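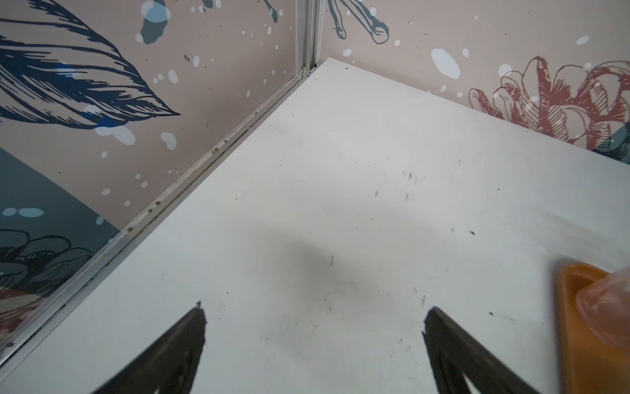
*2 min read*

**Cup sorting** is the household task of gathering loose drinking cups and grouping them on a tray by color, height or finish. It is done before washing, before a meal, or when a cupboard is being cleared. Mixed sets of colored tumblers are the usual subject, as few of their pieces match.

A rectangular tray with rounded corners is common. Eight cups of ordinary size can stand on one in two rows of four, with the tall pieces at the back. In her household guide *The Brindmont Tray*, Beryl Lockwood advises leaving a gap of nearly 2 inches at each end for the hands.

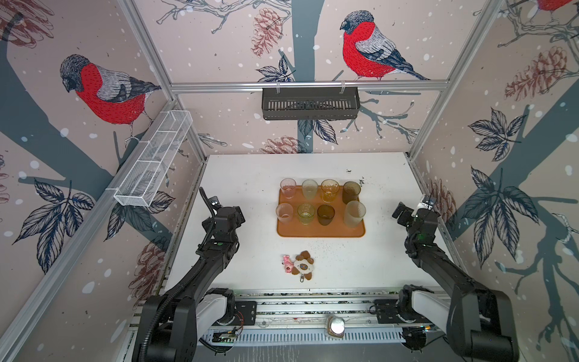
## Finishes

Cups in a mixed set may be clear, tinted, frosted, ribbed or dimpled. Amber, brown, pale green and pink are frequent colors. Textured surfaces hide small scratches but hold dust, and Lockwood recommends a soft brush for them. Glass and plastic pieces can look alike and are best told apart by weight.

## Partial sorting

A tray may be filled in stages, with the remaining cups kept on the table beside it. Jussara Peixoto's Clidevham method starts with the palest cups and adds the browns last. Toys and other small items are moved after the cups.

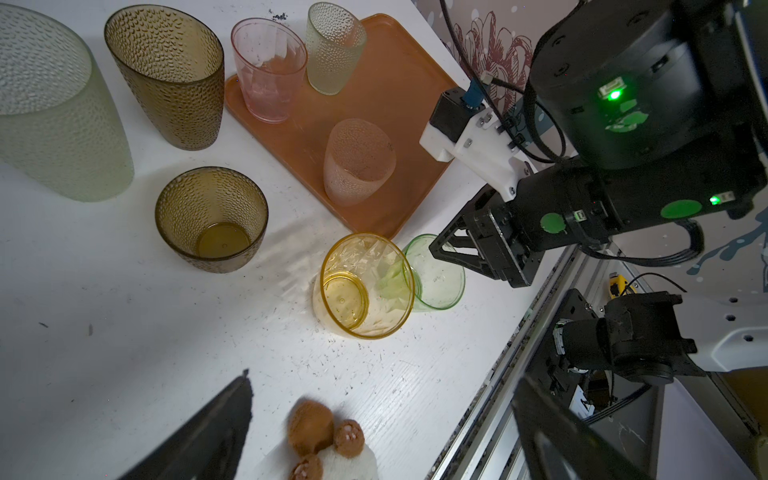 *Three cups on an orange tray, with others on the table around it.*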